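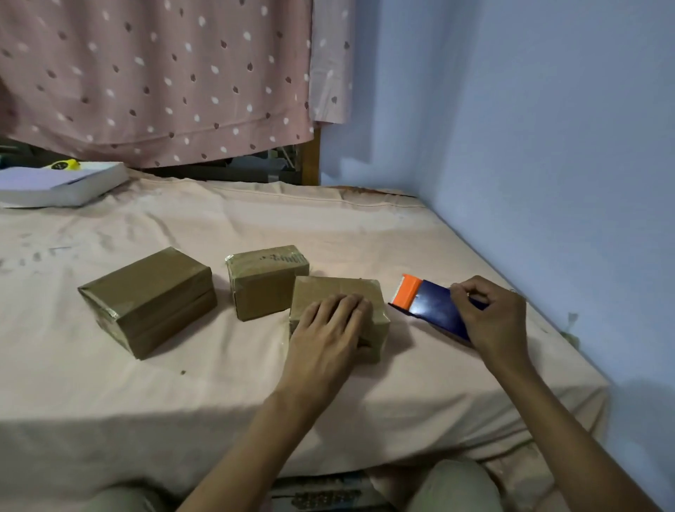

Vasilică Grecu wrote after our January round that the best part was getting a letter from a stranger and finding out they had the same argument with their sister over the same chapter, and could we please do it again with longer books. Yes! We're doing it again, with longer books.

Ganora Book Swap by Mail: call for readers, spring round

We are looking for readers to join the next round of the Ganora swap. It's a slow book club that runs through the post office. You read a book, you write in the margins (really write in them, we mean it), and then you wrap it up and send it to the next person in your circle, who reads the book and your notes and adds their own. By the time your copy gets home to you it's full of other people's handwriting, and in our experience it never goes back on the shelf looking the same.

Sign-up closes 25 March 2015. Circles are matched the week after that and you'll get a letter with your circle list in it.

How a circle works

Each circle has five readers. Everybody starts with one book of their own choosing and everybody passes on at the same time, so there is always one book at your house and never a pile. You keep each book for two months. Last time it was one month and we got a lot of mail about that, most of it from people who had been handed a Russian novel.

Every book travels with a plain notebook. The margins are for quick things, like a question mark or a "ha!" or the name of the song you were reminded of. The notebook is for when you want to go on a bit. Some people fill a page, some people fill ten, and one reader in the Hotcombe circle drew a floor plan of the house in the novel because she was sure the author had lost track of the stairs. (She was right. Two other readers checked.)

Each reader picks one color of pencil and sticks with it for the whole round. Put your color and your first name on the inside cover.

Who we'd love to hear from

Anybody who reads, at whatever speed. You don't have to have studied anything or have opinions about prizes. We'd especially like more people who read mysteries, more people who read about farming, weather, boats and cooking, and more people who haven't finished a book in a while and would like a reason to. Parents of small kids did very well in January, which surprised them more than it surprised us.

Readers under 18 are welcome if a parent or other adult in the house joins the same circle. You can share one place and one pencil color, or take a place each.

We can take readers with a mailing address in the US or Canada this time. We know, and we're sorry, and we've kept every card that came in from farther away.

Two of the circles will be a little different:

The Ursu circle is for books in translation. You can send the English version or, if your circle agrees, the original. There's room for readers who are learning a language and want to see how somebody else handled a tricky page.

The Ferkura circle is for short story collections only. Notes in this one tend to get long and cheerful and go off in all directions. If you like to skip around in a book, put this one down as your first choice.

Choosing your book

Pick something you own and don't mind having marked up. A used paperback is perfect. Please don't send a first edition, a library book (it happened), or the only copy of something your grandmother gave you. It should be a book you'd like to talk about, which doesn't have to mean a book you loved. Some of the liveliest notebooks we've had came home with a book the owner couldn't stand.

Longer is fine now. The longest one offered so far is 1,730 pages in two volumes, and if that's what lands on your doorstep, read what you can and write in the part you got to. Not finishing is allowed. Say where you stopped and why, since the next reader will be curious!

Mailing

You pay the postage on what you send out, and nothing else. There's no fee to join. Media rate is fine within the US, but check at the counter before you include the notebook, and go by what they tell you there. Wrap the book well enough to survive rain on a porch, write the address on the parcel itself, and drop a postcard to the next reader the same day so they know to watch for it. If you're going to be late, tell your circle. Late is no trouble at all as long as people know.

How to sign up

Send us a note with:

Your name and mailing address
The book you'd like to start with
A book you've changed your mind about, and what changed it
Your first choice of circle, if you have one
Anything you'd rather not read

The third item is the one we use most for matching, so please don't leave it blank. A few lines will do. We read all of them out loud to each other over coffee and it's the nicest evening of the whole thing.

Notes can come by mail or through the sign-up page on the Ganora site. If you were in the January round you still need to send a new one, but you can just write "same address" and get straight to the books. And if you're still holding somebody's copy from January, send it home first, please, with all its scribbles.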